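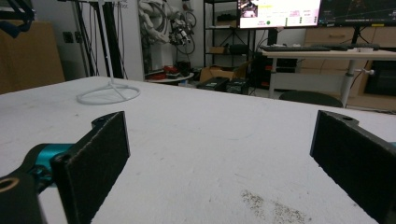 Call for Participants: Household Paperwork and Record-Keeping Study

Larnemov Institute for Everyday Economics
Participation period begins in November

The Larnemov Institute invites adults living in the Haltemar area to take part in a study of how households handle their paperwork. The study examines how people receive, sort, store and discard bills, letters, receipts, warranties, school notices and official forms, both on paper and on screen. It is led by Stijn Dijkstra of the Institute's Household Practices Unit.

Background

Most households now receive part of their correspondence electronically and part of it by mail. Banks, landlords, insurers and local offices have moved to online accounts at different speeds, and many residents keep two or more systems side by side. Earlier work by the Institute on late payments in Haltemar found that missed deadlines were often linked to documents that had been received on time and then mislaid. That work relied on a mailed survey and could not look closely at daily habits. The present study is intended to fill this gap.

Who may take part

We are seeking 200 households. One adult from each household will act as the main participant, although other members are welcome to contribute to the diary described below. Main participants must:

– be 18 years of age or older;
– have lived at their current address for at least nine months;
– open or manage at least part of the household's mail and bills;
– be able to read and write in English well enough to complete a short weekly form.

Households of every size and type may apply, including people who live alone, renters who share with unrelated adults, and families with three generations under one roof. You do not need to be well organized. Applications from people who consider their records to be in poor order are especially welcome, as this group was underrepresented in our earlier survey.

Employees of the Institute and members of their households may not apply.

What participation involves

The study lasts 13 weeks. It begins with an introductory meeting of one hour at the Institute's offices in the Zader Building. At this meeting a member of the research staff will explain the study, answer questions and ask you to sign a consent form. Evening appointments are available until 8:00 p.m.

You will then keep a paperwork diary. Once a week you will note what kinds of documents arrived, where they were put and whether any action was taken. The form takes most people under 20 minutes. It may be completed on paper or online, and you may change from one to the other at any point. Please do not send us the documents themselves. We do not need account numbers, balances or the names of the companies you deal with.
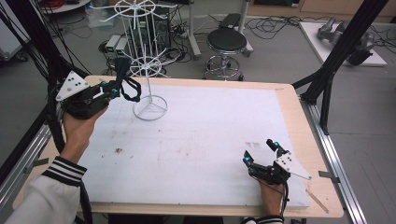 At the end of the diary period you will be invited to a closing interview of up to 90 minutes. Interviews may be held in your home, at the Zader Building or by telephone. With your permission the conversation will be recorded in sound only. You may decline the recording and still take part.

Compensation

Households that complete the diary and the closing interview will receive $200. Those that withdraw early will be paid for each full week completed. Bus fare to and from the Zader Building will be refunded on presentation of a ticket, and parking in the Teixeira Street lot is free for participants with a visitor slip from the front desk.

Privacy and withdrawal

Diaries and interview notes will be stored under a number, and the list linking numbers to names will be kept separately. Names and addresses will be destroyed when payments have been settled. Published results will not identify any person or household. You may withdraw at any time, without giving a reason – a telephone call or a short note is sufficient – and may ask that your diary be removed from the study up to the date of your closing interview.

How to apply

Application forms are available at the front desk of the Zader Building and at the Haltemar Public Library. Forms may be returned by hand or mailed to the Household Practices Unit, Larnemov Institute, Zader Building, Haltemar. Applicants who need a large-print form or other assistance may call extension 3348 through the Institute's main line between 9:00 a.m. and 4:30 p.m.

Please state on the form how many people live in your household and which times of day suit you for the introductory meeting. Applications will be reviewed in the order received. Applicants who cannot be offered a place will be notified in writing and may ask to be added to the waiting list.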